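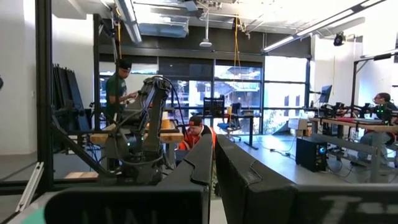

Section 4. Laying the white top

You have the table up, the white top is on it, and the wobble has been dealt with (if it hasn't, go back to Section 3 and do the feet again, it's worth it). Now comes the part we like best: putting things on it.

The Macapagal layout is a small one-person setting with a place to eat, a place to write and something green to look at. It takes up very little room, and once you've laid it a few times your hands will know where everything goes. Allow 14 minutes for your first go. After that you'll be much quicker, and you'll probably start fiddling with it, which we thoroughly encourage.

4.1 Before you start

Collect everything and put it on a chair or a side table first. You will need:

One serving tray with rounded corners
One small round plate with a raised rim
One cup, straight-sided if you have one
One spoon
One small potted plant, a succulent for preference
One spiral notebook
Two soft cloths, one damp and one dry
The Grarko pads from the accessories bag

Note: The pads are the clear ones on the backing sheet. The grey felt circles in the same bag are for chair legs and come into play in Section 5.

Have a look at the room as well. A place near a window is lovely for a table like this, and a white top makes the most of whatever daylight you've got, even on a dull November afternoon. Push chairs back far enough that you can get round all the sides. You'll want to step back and look at the table from different places, and that's much nicer when you aren't climbing over a chair base to do it.

CAUTION: Route any cable on the floor away from where you will be walking with crockery. Check again once the chairs are back in place.

4.2 Cleaning the top

1. Take everything off the white surface.

2. Wipe it with the damp cloth, working from the far edge towards you. Plain water is fine. For tea rings add a drop of washing-up liquid to the cloth, never straight onto the top.

3. Dry it with the second cloth. Go right into the corners.

4. Crouch so that your eye is level with the surface and look across it towards the light. Smears you couldn't see from above will show up beautifully. Give them another rub.

CAUTION: No scouring pads, cream cleaners or anything gritty. Fine scratches in a shiny white finish can't be polished out at home.

Note: If a faint round mark stays behind after two wipes, leave the damp cloth lying on it while you have a cup of tea, then try again. If it still won't shift, choose your layout so that the plant covers it. We've all done it.

4.3 Placing the cup

It may seem odd to begin with the cup when the tray is so much bigger. Do try it, though! The cup is the tallest thing on the table apart from the plant and the one you'll reach for most, so getting it comfortable first makes the rest easy.

1. Sit down at the table, in the chair you'll be using.

2. Rest your elbow by your side and reach forward with an empty cup in your hand. Don't stretch.

3. Put the cup down wherever your hand naturally stops.

4. Let go, sit back, then reach for it again without looking too hard. If you knock it, move it a little further out and have another go.

5. Swap hands and repeat. Plenty of people find they like the cup on the side they didn't expect.
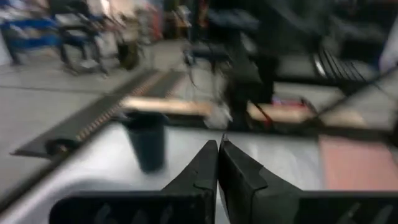

Fig. 4a. Dark cup standing upright on the white top, with a flat pink item over to the right.

A dark cup is a treat on a white top. You can find it out of the corner of your eye when you're reading, and it looks smart with almost anything. Pale cups work too, of course, and if your favourite is white with a chip in it, use that one.

Note: Keep the cup empty until the whole layout is finished. You will be sliding things past it.

CAUTION: Never put the cup over a join or on the edge rail. The base must sit flat on the surface all the way round.

4.4 Placing the tray and the plate

The tray anchors the layout. Everything else takes its position from it, and when you clear up you can lift half the setting away in one trip.

1. Turn the tray over and stick one Grarko pad near each corner. Press each pad firmly and let it settle for a minute.

2. Turn the tray the right way up and set it towards the far side of the top, with its long side facing you. Measure from the near edge of the tray to the near edge of the white top. On the standard Seteo top you want 278 mm. That strip is your working space and it's what makes the layout feel generous.

3. Check that the tray runs square with the edges. Line it up by eye, then stand up and look again from directly above.

4. Put the plate on the left half of the tray, as near to the middle of that half as you can manage. Leave the right half free for now.

5. Move the cup, if it's in the way, to just beyond the right-hand end of the tray.

Note: The free half of the tray is for whatever the day brings. Toast, a peeled orange, your glasses, a small bowl of nuts. Try not to fill it at the set-up stage. It will fill itself.

A coloured plate is a wonderful thing on a grey or white tray. Green is a favourite with us, particularly a soft minty one with a bit of a rim to keep crumbs and runaway peas where they belong. If you own several plates, try each one before you settle. This is a good ten minutes of anybody's morning.

4.5 Placing the plant

1. Check the bottom of the pot. If there's a drainage hole, use a saucer or a liner.

2. Stand the pot at the far left, just beside the tray. Leave enough room to get a finger between the two.

3. Turn the pot until its best side faces your chair. Every plant has one.

4. Sit down and reach across to the plate. If the leaves catch your sleeve, move the pot further back.

CAUTION: Take the plant to the sink for watering. Bring it back once it has finished dripping.

Note: Succulents with spiky leaves put up with a lot of neglect and don't shed on the tray. Trailing plants are gorgeous but they wander, and you'll find a tendril in your soup by the end of the month.

4.6 Placing the spoon and the notebook

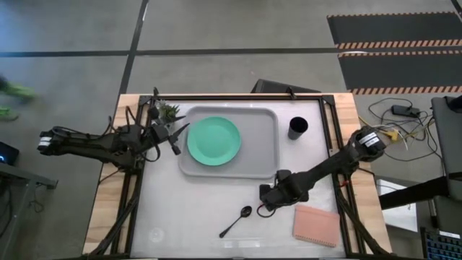
Section text and layout: Shayne Rakena for Seteo Guides
Revised February 2018

With the tray, plate, cup and plant in place you should have the front of the top still free. It's shared between the spoon and the notebook, and the trick is to give each of them a bit of air.

1. Lay the spoon directly on the white surface in front of the tray, bowl up.

2. Angle it so that the handle comes down towards the left and the bowl points away to the right. Left-handers often like this straight off. Right-handers may prefer the mirror image, so try both and keep whichever lets you pick the spoon up in one movement.

3. Put the notebook in the near right-hand corner with the spiral binding along the top.

4. Open the notebook and fold the cover right back. Make sure it clears the spoon and doesn't nudge the cup. Close it again.

5. Pick up the spoon, put it down, pick up the notebook, put it down. If anything else moved, spread the layout out slightly.

Note: A pink notebook with a green plate is a cheerful pair, and you'll never lose the notebook under the post. A black spoon shows up just as well. If your spoon is a pale one, lay it on a folded napkin.

CAUTION: Keep pens off the bare white top when the cap is missing. Ballpoint will usually come off with a damp cloth. Permanent marker will not.

4.7 Checking the layout

Stand up and walk round the table. Then run through these:

The tray is square with the edges and does not slide when pushed with one finger.
The plate is on the tray and does not overhang it.
The cup stands upright and flat.
The plant is clear of your sleeve.
The spoon can be picked up cleanly.
The notebook opens fully.

If all of that holds, fill the cup. Well done, your table is ready to use!

4.8 Clearing and relaying

For a quick clear, move the cup onto the free half of the tray, lay the spoon next to the plate and lift the tray with both hands. The plant and the notebook can stay put. Wipe the strip in front, then lift the pot and wipe under it as well, as that's the spot everyone forgets.

To relay, work in this order: tray, plate, cup, plant, spoon, notebook. The measuring is only needed the first time. At the Kedeseck reading room, where there are 17 of these tops to lay every morning, they use a strip of card cut to length as a spacer and get through the lot before the kettle has boiled twice. You can make the same thing from the stiff card in the tray's packaging. Write "near edge" on one end so you hold it the same way each time.

Note: Replace the Grarko pads when they stop gripping. Peel the old ones off slowly from one side and rub away any residue with your thumb before fitting new ones.

For larger settings, including the two-person version with a shared tray, see Section 6. Chair feet and floor protection are covered next, in Section 5.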